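Melitum Workshop Services
Practical tips for members: teaching the arm by demonstration

These notes apply to all members who record demonstrations on the shared arm, whether by guiding it by hand or by operating it from the remote control desk. They replace the sheet issued in October.

Before recording

Clear the worktop of everything the task does not need. Set out the items for the task and leave open space between them, so that the fingers can close on one without disturbing its neighbour. Small, flat-sided pieces should be approached slowly and from above.
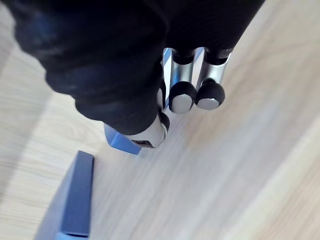 Rehearse the whole movement twice before starting the recorder. Members new to the remote desk should work at the lowest speed setting until Ms Abeysekara has signed their card.

During the demonstration

1. Begin every run from the same resting position.

2. Keep the sleeve away from edges and fittings. When working low, against a cabinet front, watch for hinges and projecting catches, and ask a second person to stand where they can see the side hidden from the operator.
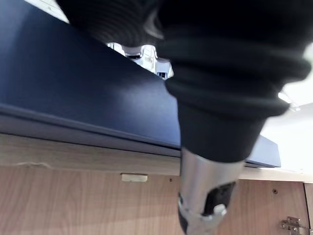
3. Pause for 2 seconds before each grasp and again before each release.

4. If a piece is dropped, stop the run and mark it as spoiled. Do not pick the piece up by hand while the recorder is on.

After recording

Replay each run at half speed before saving it. Three good runs of a simple task are sufficient for a first trial. Wipe the fingertips with a dry cloth; solvents must not be used on rubber parts.

Spoiled runs are to be kept in their own folder and labelled with the member's initials. Questions about storage should be addressed to Mr Purves, and faults in the arm to Mr Heitmann at the Plarnitz bench.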